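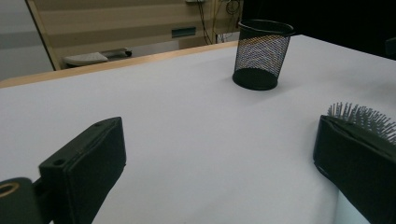

Figure 6.1 Padded fingers and a mesh pencil cup, seen from the camera of a hand-held gripper tool.

Chapter 6
Comparing Grippers on the Same Task

By the Trividura course group
Updated 14th April

We use cookies to remember your reading position and your font size. By continuing to read you accept them. Manage settings

In Chapter 5 we mounted a gripper, set its closing force and made it open and close on command. A reader who has done this work has one gripper that functions. The question of the present chapter is a different one: if we have two grippers, or one gripper with two kinds of finger, how do we find out which of them suits our task better?

Many students answer this question by trying. They pick up a few things with the first gripper, then a few things with the second, and after a short time they have a feeling. The feeling is often correct. But it can't be given to another person, and it can't be checked half a year later when the fingers have been replaced. In this chapter we learn to make a comparison that can be written down and repeated.

6.1 What is compared

Let us begin with the word "gripper". In a catalog it means the whole device: motor, transmission, housing, fingers and often a small controller. In a test it is necessary to be more strict. Suppose that the Gresen gripper with its rubber fingers drops a glass jar and the Dinu gripper with its fabric-covered fingers holds it. What have we learned? Perhaps the Dinu is the better device. Perhaps fabric is the better surface for this jar. Perhaps the two controllers understand the command "close" in different ways, and one of them stopped pushing too early. From such a test all three explanations stay open.

The rule is therefore to change one thing at a time. If we want to compare surfaces, we keep the device and change the pads. If we want to compare devices, we put pads of the same material and the same width on both. If we want to compare controllers, we leave the mechanical parts exactly as they are, not even loosening a screw, and exchange only the box and the cable.

This sounds simple, and on paper it is. In the laboratory there are difficulties. The pads of one maker seldom fit the fingers of another, and an adapter plate adds length. A longer finger bends more under the same force. When you can't avoid such a change, write it in the test record and say in which direction you expect it to influence the result.

6.2 The hand-held tool and the arm

A gripper doesn't need an arm in order to be tested. A tool held in the hand, with the same fingers and a camera looking along them, can answer a good part of our questions before any arm is programmed. Figure 6.1 was taken with a tool of this type. The view is the one we will meet many times in the following chapters: the two fingers come in from below, and the working space lies between them and ahead of them.

There are clear advantages. The work goes fast, and an object that was difficult can be tried again immediately from another side. A person corrects the approach without thinking about it. This last point is also the great weakness of the method. The human hand is very good at saving a bad grip. It turns a little, it pushes the object against the table, it slows down when the fingers begin to slip. A success with the hand-held tool tells us that the grip is possible. It doesn't yet tell us that an arm will find it.

For this reason we divide every comparison into two stages. In the first stage we use the hand-held tool to remove the combinations which are clearly unsuitable. In the second stage the remaining ones go onto the arm and are tested with a fixed program. The exercises at the end of this chapter belong to the first stage only. The second stage needs the Uledness controller and is treated in Chapter 8.

6.3 Reading the camera view

Look once more at Figure 6.1. The fingers take a large part of the lower picture, and whatever lies behind them is lost to the camera. Just over the right finger one sees the thin gray bristles of a hairbrush, but its base and handle are hidden. A person at the table can move the head to look. A program that has only this camera must either move the tool or decide without the missing part.

The pencil cup is an easier object for the eye, as it stands free of both fingers. For the gripper it may be less easy. It is slightly wider at the top than at the bottom, and its side is a fine black mesh between a solid rim and a solid base. Before you read further, consider at which height you would close on such a cup. At the rim the material is solid, but a grip high up can let the lower part swing. In the middle the mesh may give way under force. Near the base the grip is firm -- but the fingers come close to the table, and with thick pads there is a danger of touching it.

When two cameras or two camera positions are compared, the amount of the view that is covered by the fingers should be part of the record. Open the gripper completely, take one picture, close it completely, take another. These two pictures cost almost no time and they explain many failures afterward.

Get new chapters by email. One message a month, and you can leave the list at any time. Subscribe

6.4 Choosing the objects

A good set of test objects is small, cheap and easy to replace. We recommend things from an ordinary home or office, and we ask that at least one object of each of the following types is included:

a rigid object with straight sides
a thin-walled or open object, such as a mesh cup
an object whose shape depends on the side from which it is seen, such as a hairbrush
a soft object that changes its form under pressure
a heavy object, near the limit given by the maker

Weigh every object and write the mass on the record sheet. In our own course set the lightest object has 30 grams and the heaviest has 500 grams. If your gripper is rated for less, don't use the heaviest one. A gripper that works beyond its limit in every trial gives results only about its own wear.

The table also belongs to the test. A smooth matte surface lets an object slide away when one finger touches before the other, while a rubber mat holds it in place and can make a poor gripper look much better. Choose one surface and keep it for all trials.

6.5 How many trials

One trial is a demonstration. Ten trials show if something is badly wrong. To see a moderate difference between two grippers, more are needed, and most beginners are surprised by how many.

In the worked case of this chapter, each gripper makes 200 trials, divided equally over the five types of object. The order is mixed, so that the tired hour of the day doesn't fall on the same gripper every time. Three results are allowed: held, dropped, not grasped. Please resist the wish to add a fourth one with the name "almost". An object which slips but remains between the fingers until the end of the lift is held, and the slip is written in the column for remarks.

The length of the lift must also be fixed in advance. We use 265 millimeters, measured from the table to the lowest point of the object, followed by a pause of three seconds. The height itself has no special meaning; it is the height of the shelf in the room where this course was first given. Any other value can be taken, if it is the same for all.

6.6 Before you start

Clean the pads. Fabric collects dust and loses part of its friction, and rubber becomes shiny with use. If you clean one pair, clean the other pair on the same day and by the same method. Check also that both fingers are seated equally deep in their brackets -- a difference of one millimeter is enough to turn a narrow object during closing.

Then take the record sheet from the appendix and fill in the upper part completely: device, finger, pad, controller version, camera position, surface. Only after this put the first object on the table. Section 6.7 follows one full record from the first line to the last, beginning with the Gresen gripper and the straight-sided box.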